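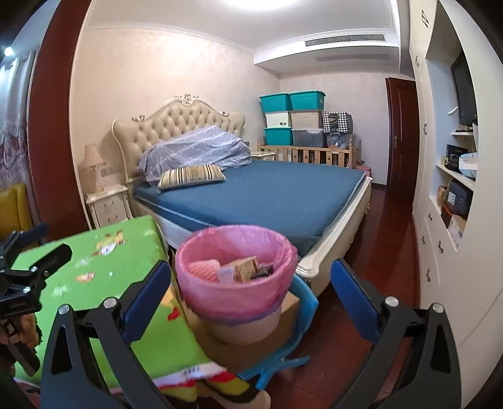
Bedroom, before starting. Pink bin on its cardboard box, bed behind.

December, 9:40 in the morning

Bedroom tidying, entry 61 in this book. Jeanine Van Rooij asked me to write these up properly this time because my last few were half a page of arrows and she couldn't read any of them. So, full sentences, Jeanine! (Mostly.)

The plan for this morning was the floor side of the room first, then the bed. I always want to go the other way around, since a made bed makes the whole place look done, but then you end up putting things down on the clean bed while you sort the floor and you have to do it twice. I did it that way in entry 58 and I was annoyed with myself until lunch.

Bin first. It's the pink plastic one with the pink liner folded over the rim, and it was up on top of the cardboard box, which is a silly height for a bin. Papers in it, a pink tissue, a little paper packet with a brown and tan pattern, and something black tucked in at the side. I lifted the liner out by the folded edge, tied it, and put a new one in. The roll says Claeys on the wrapper and they are a bit skimpy for this bin – you have to fold the edge down one side, hold it with your thumb, and then do the other side fast. Took me three goes. Sem Van Leeuwen does it in one go and is welcome to write down how.

The light-blue thing with the curved arms was hooked around the bottom of the bin, so that had to come away before the box could move. I still don't know what to call it in the item list. Sem has it under "hooks, blue" and Jeanine has it under "misc. plastic", and as long as we have two names for it we're going to keep losing it on paper. I've written it down as "blue hook piece" and I'm asking everyone to please use that from now on. It went on the shelf in the hall for the time being.

Then the box. I slid it over to the wall and left it there, closed. If anybody needs it for the move to the Panham room, take it, but cross it off on the sheet. The item sheet stood at 81 lines before I started and I would love for it to stay the same length for once.

The green board with the cartoon animal I stood up straight. It had been leaning, and I don't love it near where people walk, so it's now flat against the wall with the picture side out. Wiped it with a damp cloth only. The strip along the bottom edge with the red, yellow and white shapes has small Chinese characters on it and I didn't want to rub at those. Does one of you read Chinese? I'd like to put the right title in the list in place of "green board, animal".

10:25. Bed. The quilt was up in a heap against the headboard with the striped bolster in front of it. I took both off and put them on a chair from next door, then smoothed the blue mattress cover and pulled the corners down. The corner by the nightstand keeps wanting to ride up. I tucked it as far under as I could reach and it held while I did the other three, so let's see.

Quilt: shook it out, folded it in half longways and then in three, and laid it across the foot end. I like seeing the little white pattern run straight across. Sem folds it in four and puts it up by the headboard, which looks fine too, but let's pick one. My vote is foot end, since you can then see the whole tufted part of the headboard. Bolster went back up top, in the middle, stripes running the way they already do.

Dusting the headboard took longer than everything else put together. The gold trim along the scalloped top catches fluff in every curl. I used the soft paintbrush from the Cestura kit, dry, and went left to right, then a cloth over the cream leather. Same brush for the curved legs on the nightstand. The pleated lampshade I brushed from the top down, one pleat at a time, and that was weirdly relaxing. I'd do that all morning.

Drawers on the nightstand: left alone, all three. Not on my list today.

Still to do
– yellow padded thing over on the left, needs a home and a name
– door frame, the dark red one, wipe down
– ask Gravberg about thicker bin liners (old order was no. 2947, same size please)
– agree on the quilt!

11:15, stopped for coffee. Jeanine, if you go in after me, the brush is drying on the windowsill in the hall because I rinsed it, so use the other one.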